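**Pulto hand-gripper set: progress report to Lernmont, period to end of May**

Since the last report the work has gone almost entirely on setting up and looking after the pair of hand-held grippers. No new equipment was bought. The grant line for spares is partly used, as set out below.

**Setting up**

Both grippers are now assembled and in use. The fingers took longest. Each one seats in a socket in the housing, and on the first build they could be rocked by hand once they were home. We refitted them with a thin liner and now check the seating at the start of every session by pushing each finger sideways and looking at the gap round the rim. If it moves, it comes out and goes back in before anything is recorded.

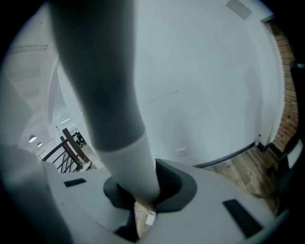
The check adds 2 minutes to a session. In April we lost the use of 30 recordings to a finger that had worked loose partway through a day, so we consider the time well spent. The same check is repeated after any knock or drop.

**Marker cubes**

Each gripper carries a cube with printed codes on its faces, used to work out where the gripper is. Scuffed faces were the main cause of poor tracking in the first weeks. Five faces have been reprinted. The cubes are now wiped with a dry cloth before use, and the grippers are put down on their sides so that the codes don't rub.

One person operates both grippers, standing, with straps over the shoulders. Cables need enough slack to let the arms reach the floor. We had them too short at first and one connector was pulled out of its seat. It was resoldered on site and has held.
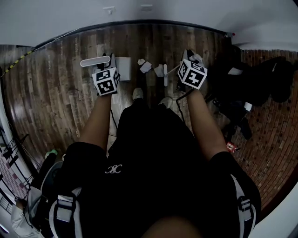

*Both grippers in use, marker cubes fitted, with items on the floor.*

**Results so far**

We have 143 usable recordings from this period. Dalisay has had a copy of the full set and has asked for more floor-level work, which we will do next. Their notes on file naming have been taken up.

**Problems outstanding**

- The right-hand gripper closes more stiffly than the left. We have cleaned it once with little change. It will be stripped down in June.
- Sotero has not yet confirmed a delivery date for the spare sockets. We have one left.
- The maintenance log is kept on paper. It needs typing up before the next review.

**Spending**

Spares and reprinting are within budget. We would like to carry the unspent part of the spares line into the next period to cover the Sotero order.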